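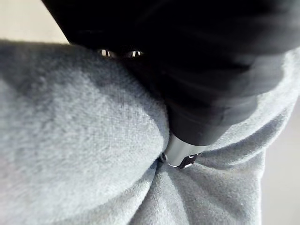 According to one Passtead user who wrote in about the last release, the grasp confidence score is "a number that goes up when the gripper touches anything at all," and the manual ought to say so before people build a whole sorting cell on it. We agree with most of that. The score is useful once it has been set up for your cloth and your fingertips, and close to useless before then. This section covers the set-up.

## 6. Setting up grasp confidence for soft goods

The steps below apply to Passtead running with the Stellico wrist view plugin. If you use the older Rerkska bridge, read 6.4 first. Some menu names differ.

### 6.1 Before you begin

You will need:

- a working wrist camera stream
- one piece of the fabric you plan to handle (not a demo cloth)
- the Hoani log viewer, installed on the same machine as the planner

Take the arm out of automatic mode. Set the speed limit to 30 percent and leave it there until you finish 6.3.

> **CAUTION:** Passtead's speed limit is a software limit. It does not replace the safety controller on your arm, and it does not apply to moves started from the teach pendant. Keep hands out of the work area whenever the arm has power.

### 6.2 Teach the contact view

1. Open **Perception > Wrist view > Soft contact**.
2. Clear the default profile. It was trained on flat cotton sheets and does badly on anything with a nap, such as fleece.
3. Lay the fabric down bunched up, with folds. A flat, smoothed-out piece will give you a lovely score that falls apart in production.
4. Jog the gripper until the tip presses into a fold and the creases run in toward it.
5. Press **Capture contact**.
6. Raise the gripper clear of the fabric and press **Capture clear**.
7. Move the fabric, bunch it again, and repeat steps 4 to 6 until you have 14 pairs.
8. Press **Build profile**.

The build screen shows a green check mark when it finishes. The check mark means the file was saved. It says nothing about the quality of the profile.

**Note:** Shiny metal at the fingertip can show up as bright spots in the wrist view. The plugin tries to mask these, and the mask drifts if your lighting changes. Look at the mask overlay yourself before step 8. If it covers part of the fabric, redraw it by hand under **Mask > Edit**.

### 6.3 Check the score against real lifts

Skip this part and you have a guess with a decimal point in it.

1. In **Planner > Test lifts**, choose the new profile.
2. Turn off **Auto retry**. With it on, a failed lift followed by a good one is logged as a single success, and the summary looks far better than the cell does.
3. Run more than 222 lifts. Bunch the fabric again between lifts, or have the shake routine do it.
4. Mark each lift **Held**, **Dropped** or **Two layers**. Do this by eye. Don't use the automatic marks, which come from the same profile you are trying to test.
5. Open the log in Hoani and plot score against outcome.
6. Set **Minimum score** where the dropped lifts thin out.

You may find no such place. If held and dropped lifts are mixed across the whole range, moving the threshold won't help. Go back to 6.2 and capture new pairs, with deeper folds this time. If the second profile looks the same, turn the score off and use finger position feedback alone. Plenty of cells run that way.

> **CAUTION:** A crease around the tip is evidence of contact. It is not evidence of grip. Never use the score as the only condition for a fast move or for a move over a person's work area.

### 6.4 If you use the Rerkska bridge

- **Soft contact** is listed as **Cloth mode**.
- The mask editor is missing. Masks have to be drawn in Stellico and imported.
- The bridge delivers wrist images 2 frames late. Set **Frame offset** to match, or the planner will pair each image with the wrong arm position.
- **Auto retry** turns itself back on after a restart. Check it every time.

### 6.5 When to do it over

Build a new profile after changing the fingertips, the camera mount, the lights or the type of fabric. The release notes describe profiles as "portable across similar textiles." We have not been able to find out what similar means, so treat a new textile as a new profile.

Old profiles stay in the list until you delete them, and the planner loads the first one in alphabetical order if the selected file is missing. Give them clear names, and remove the ones you don't trust.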